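3.2 Containers kept on the worktable

The second group of items in the household survey consists of small refillable containers: soap pumps, oil droppers, spray heads and travel bottles. Of the 186 items recorded across the Jovcombe and Rimbridge homes, these were the ones residents found hardest to place in a single room. A pump bottle bought for the bathroom might be refilled in the kitchen, carried to a desk and left there for weeks. We therefore recorded each container by the surface on which it was standing at the time of the visit, and asked about its usual place afterwards.

Tables were the most common surface in both towns, followed by window sills and the edges of sinks. Residents gave two main reasons for leaving a bottle on a table. The first was that it was in use, or had been recently. The second was that it was nearly finished and had been put somewhere visible as a reminder to refill or replace it. Several people gave both reasons for the same bottle, and we coded these cases under the second heading.

Labels were a recurring problem. Once a container had been refilled, the printed label, if there was one, no longer matched what was inside, and in 13 cases the resident could not say with confidence what the liquid was. Clear plastic helped a little, as the colour and level could be checked without opening the top. It also made settled matter easy to see, and residents disagreed about what this meant. Some shook the bottle and carried on using it — others took any sediment as a sign that the contents should be thrown away. Opaque containers of a similar size were kept for longer, and we suspect that some would have been emptied sooner had the contents been visible.

The type of table also affected how long things stayed out. On painted or glass tops, small spills and rings were wiped up quickly and the bottle was often moved at the same time. On pine, with its grain and knots, residents said that marks were harder to notice and that they worried less about them. Boyer, who carried out the Rimbridge visits, noted that pine tables tended to collect more small items than any other type. Han found the same in Jovcombe, although the difference there was smaller.

Figure 4 shows a container of the clear pump or dropper type on a pine top. For coding purposes it counts as part filled, upright and unlabelled by use, the last term meaning only that its contents were not identified in our records. Containers lying on their side were coded separately and are discussed in Section 3.3.
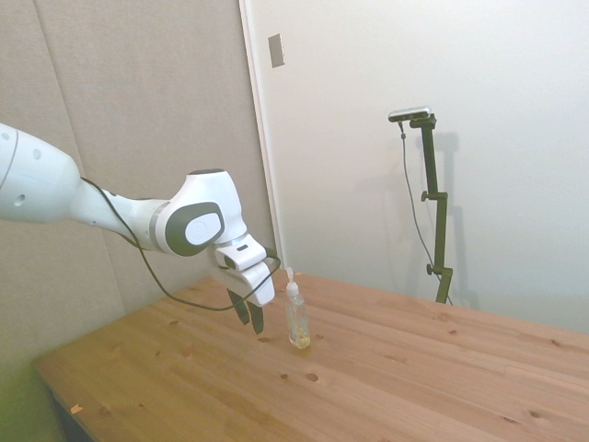 Figure 4. Small clear plastic bottle with a white pump or dropper cap, standing on a knotted pine tabletop. Pale yellowish liquid fills the lower part, with sediment near the bottom.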